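The Butter Line

Gleice Miranda did not believe in the butter. She had grown up four streets from the Cusedville fairground and had eaten the heritage butter every July of her life, and at no point had it tasted like anything but store butter that somebody had left on a dashboard.

"It's the churn," said Siham Nasr, who ran the demonstration tent this year. "The Walczak churn. It's been in town since before the railroad."

"Who says?"

"The sign says."

Gleice read the sign. It said the Walczak family had carried the churn over the ridge on foot, in winter, and had fed the whole settlement from it. She looked at the churn. She tried to lift one side of it and could not.

"On foot," she said.

"They were strong people."

"They had one cow. It says so right there. One cow fed the settlement?"

Siham handed her an apron. The fair was short of hands, and Gleice had made the mistake of walking by with nothing in hers. She tied the apron on. A line of children was already forming along the rope, each holding the penny you were supposed to pay with. The pennies went into a crock and the crock went into a locked shed, and Gleice had her doubts about that, too.

The first boy cranked for a while and asked if it was butter yet.

"No," said Gleice.

"When will it be?"

"They tell me forty minutes."

He put his head to one side. He was about as convinced as she was, and she liked him for it.

By noon her shoulder hurt. The cream sloshed. A woman in a bonnet came through and told the children that the pioneers sang while they churned, and she sang them the song, which had the word "okay" in it. Gleice wrote that down on the back of her hand.

At the next table a man was dipping candles. He told everyone that a good family made 1,280 candles a year.

"Did they write that down somewhere?" Gleice asked.

"Who?"

"The family."

"It's a known number," he said, and dipped.

She went over to the history booth on her break. It was a card table with a binder on it. She turned to the page about the churn. Somebody had glued in a photograph of it, standing on a porch, with a Walczak on either side looking as if the photographer owed them money. The lid was round. Gleice walked back to the tent and looked at the lid she had been leaning on all morning. It had eight sides.

"They replaced the lid," said Siham.

"The crank is on the other side."

"So they replaced the crank."

"Then what's left?"

Siham wiped her forehead with her wrist. She looked out at the rope, where the line now went past the lemonade. "Turn it over," she said quietly. "If you're going to be like this, turn it over after we close. I did, my first year."

They closed at 6. The two of them tipped the churn onto a hay bale and Gleice got down on her knees in the straw. Stamped into the bottom, under a good deal of old butter, was the word GRALUVO, and below it a part number.

"What's Graluvo?"

"They made porch furniture. Out by the highway. My uncle worked there."

"So there's no Walczak churn."

"There's the one in the picture," Siham said. "I don't know where that went. I'd guess they burned it for heat. It was a cold winter, if you believe the sign."

Gleice stayed on her knees a while longer. She was waiting to feel pleased. She had been right for over thirty years and she had the proof under her thumb, greasy and a little sharp at the edges.

"Are you going to tell people?" Siham asked.

"Would they care?"

"The bonnet lady would cry."

They set it upright again. Inside, something thumped against the wall of the barrel. Siham took off the lid and the two of them looked in, and there it was, a yellow lump as big as a fist. Siham broke off a corner and held it out on the flat of the paddle.

Gleice smelled it first. Then she ate it. It tasted like a dashboard.

"Same time tomorrow?" said Siham.

"I want to see what's in that shed," said Gleice, and hung up the apron.

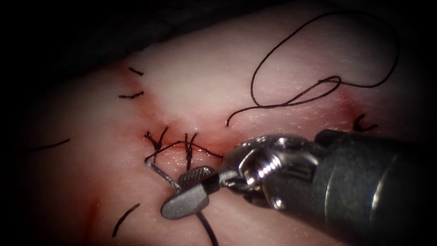

Stitches along a closed incision, with a robotic instrument at right.

"The Butter Line" was posted 4/17/26 in Short Fiction. The next Cusedville story, "Penny Crock," picks up at the shed door.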